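Derance Two-Arm Bench Cell

The Derance is a bench-mounted cell with two arms, each fitted with a parallel gripper and a wrist camera. It is supplied by Erkent for kitting and sorting work at stations where one operator currently handles mixed household goods by hand. The standard bench surface is dark, so that pale items separate clearly from the background.

Typical stock at a station includes flat sheet goods, cups, utensils and light plastic cookware. Sheet goods are approached from a corner with the fingers open.
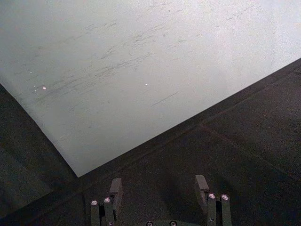 Changing over from one item set to another takes 15 minutes once the recipes are stored. The controller holds up to 520 recipes. Operators load, name and delete recipes at the station panel, and no programming is required for items already in the library.

Surface marks matter for sheet inspection. Scuffs and fine scratches are graded on a scale set by the site, and the operator confirms any sheet that falls between grades. Small bright specks can be debris or reflections and are held for a manual check.

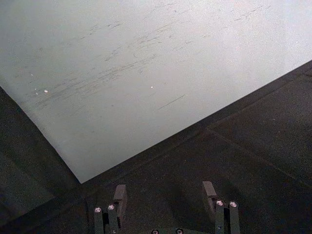
Changes for station staff

At the Dellside site the cell took over repetitive placing on 2 lines. Staff on those lines moved to setup, grading and exception handling. Vilho Kinnunen, shift lead, reports less reaching across the bench and more time spent at the panel. Training is done on shift, with a refresher when the item set changes. Break times and headcount per line were left as they were.

Utensil holders and pots are taught as separate items. A utensil standing in a holder is stored as part of the holder recipe. 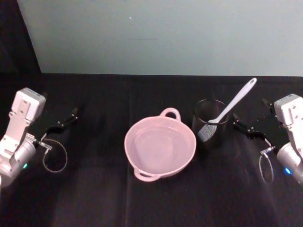

Pink pot and mesh utensil holder with spatula, between the two grippers.

Ordering

Base cell: part 753. Gripper fingers and bench cloth are ordered separately through Lamrani. Site surveys are arranged with Kalevi Honkanen at Erkent, Monday mornings only.

Last updated: November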